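The small music label that still posts its own parcels

Delphine Ostrowski has been putting out other people's records for long enough to have strong feelings about cardboard. She gets going on the subject before I've sat down: which mailers bend, which ones split at the corner, how a sleeve can travel all the way to Tasmania without a mark and then get folded in half by somebody's letterbox in Stockport. It's a wonderful way to start a conversation about art and money, and I don't think she planned it.

Her label is called Plallgate. It releases experimental and folk-leaning music, mostly by people who have day jobs, and its catalogue has just reached its hundredth title. I've been buying from it since the third. I wanted to find out how a thing this small keeps going, and how she decides who gets paid what.
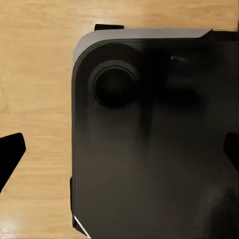
Hebden Bridge, November

"The split is the first thing we talk about," says Ostrowski. "Before artwork, before mastering, before anyone's got excited. We take the costs off the top and then it's half each, and everyone gets sent the same spreadsheet, including the bits that make me look daft."

She means it about the spreadsheet. She turned her laptop towards me and scrolled through the figures for Drovirel, the double album by the harmonium player Colin Mellor which has become, by Plallgate's standards, a monster. It has sold 2,829 copies across all formats. The typical release does 310.

"Three hundred and ten people!" she says. "If you put them in a room you'd be thrilled. You'd think, where did they all come from? But on a screen it looks like nothing, because you're comparing it with somebody who's got millions of plays. I've had artists apologise to me for selling out a pressing. They thought it was too small a pressing to count."

I ask whether the success of Drovirel changed anything, and she laughs for quite a long time. It paid off the overdraft. It also brought an email from a furniture company called Rønning, who wanted four minutes of the second side for an advert.
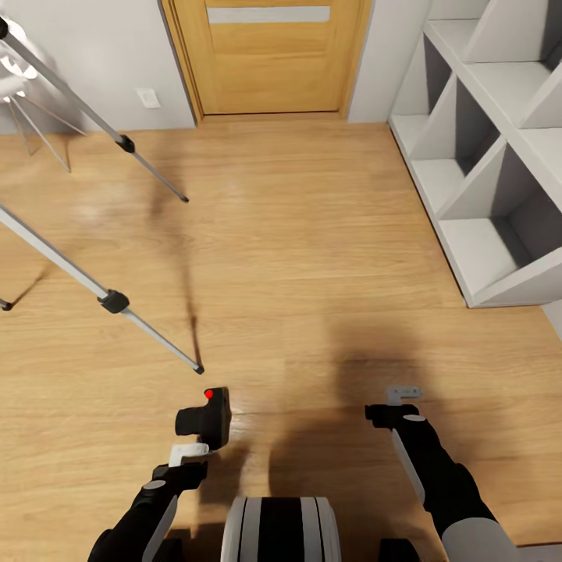
The chair advert

Mellor, who joined us for the second pot of tea, tells this part of the story better than she does. He had spent two winters making the album in a chapel with no heating. The piece Rønning wanted was written the week his father died. The advert had a man assembling a chair in it.

"I said no straight away, very grandly," he says. "Then I went home and looked at the boiler."

What happened next is the bit I like. The two of them agreed to take a month over it, and Ostrowski rang round everyone else on the label to ask what they'd do. Opinions were all over the place. Lionel Entwistle, who makes tape pieces from recordings of canal locks, said he'd have sold them the locks as well. Maarten Visser, the Dutch guitarist whose two Plallgate records are my favourite things in the catalogue, wrote back a page and a half arguing against, and then a second email an hour later saying he'd once done a yoghurt commercial and had bought a very good amplifier with the proceeds.

"That was the most useful thing anyone said," says Mellor. "He still has the amplifier. It's all over those records."

In the end he offered Rønning a different piece, written for the purpose in an afternoon. They took it. He got a new boiler, Plallgate took nothing because it wasn't a Plallgate recording, and Ostrowski says she has never once regretted that, although she did mention the boiler again as I was leaving. 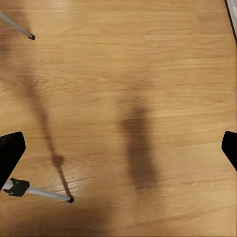
Who does the work

There is no staff. Ostrowski teaches piano four days a week and does label business from six in the morning until her first pupil. Lionel Haworth cuts the lacquers and is paid his full rate every time, a point she's fierce about. The sleeves are printed a few streets away. She packs every order herself, and writes the name of the record on the outside in felt tip so people know what's come.

For years she also did the accounts by hand, and this is where she becomes evangelical. Last spring she and 15 other tiny labels set up a shared arrangement called Standanari, through which they pool their postage, split the cost of a bookkeeper and warn each other about distributors who don't pay.

"I'd been carrying all this around on my own thinking everyone else had it sorted," she says. "We got on the first call and somebody said, does anyone understand customs forms, and there was this enormous silence — and then we all just howled."

The savings have been real. Nearly all of Plallgate's artists were paid on time this year, and the exception had moved house without telling her.

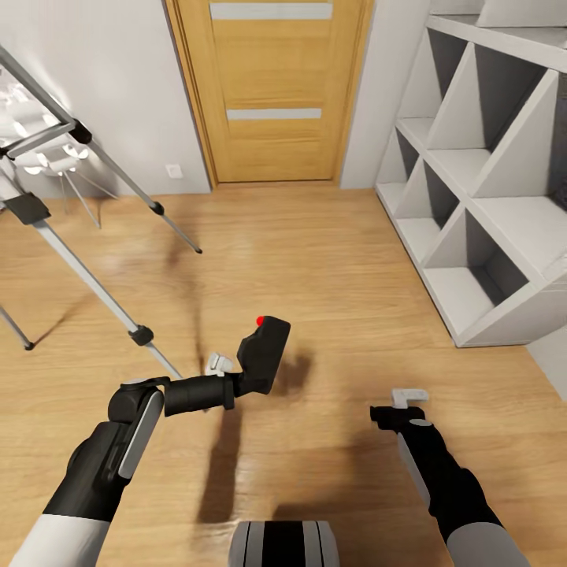 She'd like to see more of it, and so would I. Musicians have always been good at sharing vans and floors and drummers, and it seems odd that the paperwork should be the one thing each of them faces alone. Mellor thinks it's embarrassment. You can tell a friend you've written a terrible song, he says, but telling them what you earned from a good one is much harder.

I wanted to know if either of them would do it for a living, given the chance. Mellor said yes before I'd finished asking. Ostrowski took longer. She likes her pupils, and she likes being able to say yes to a record that will plainly lose money, such as the next one, which is forty minutes of bell-ringing practice with the mistakes left in.

"I've played it to everybody and they all pull the same face," she says, delighted. "Then about halfway through they stop pulling it."

It comes out in the new year, in a gatefold, in the stiffer of the two mailers.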